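We use cookies to remember your settings. Accept | Manage

Notebook > Bench diary > Grippers

8th November

Spent most of today being a mechanic, and I loved it! The left gripper on the Tran pair has been closing a hair late all week, so I gave up pretending it would sort itself out and got the hex keys out before coffee.
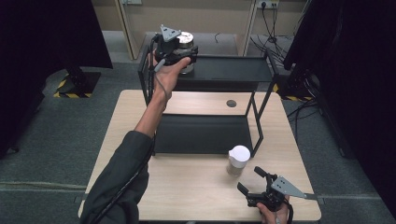 Anyway, the culprit was a screw at the root of one finger. It had backed out 2 turns (two! I did that one up myself in March) and the finger was rocking every time it closed. Cleaned the old threadlocker off, fresh drop, back in. While I was in there I wiped down the slide and put on the tiniest smear of grease, much less than I used last time, when it got all over everything and Sunita had words with me.

Then the cable. I've been running it down my forearm because when it hangs free it tugs on the plug whenever I reach for a high shelf. The right one just trails off toward the floor and seems happy enough, so I left it alone.

Zeroed both with the jaws shut, then did 40 open-and-close cycles on each side. Left one read 146 at full open every single time, same as the right. I may have done a little dance. The counter says the left has 3,000 cycles on it since the last strip-down, so I've written that inside the lid of the toolbox where I'll see it.

Still to do: new finger pads (ordered from Undell, no sign of them) and check the plate screws on top. Too hungry tonight.

Comments

Thaddeus Baptiste: Which threadlocker? The blue let go on mine in a month.

Mariann Dudás: Check the other finger too, mine went as a pair.

Clyde H.: Still waiting on Undell pads here as well, grr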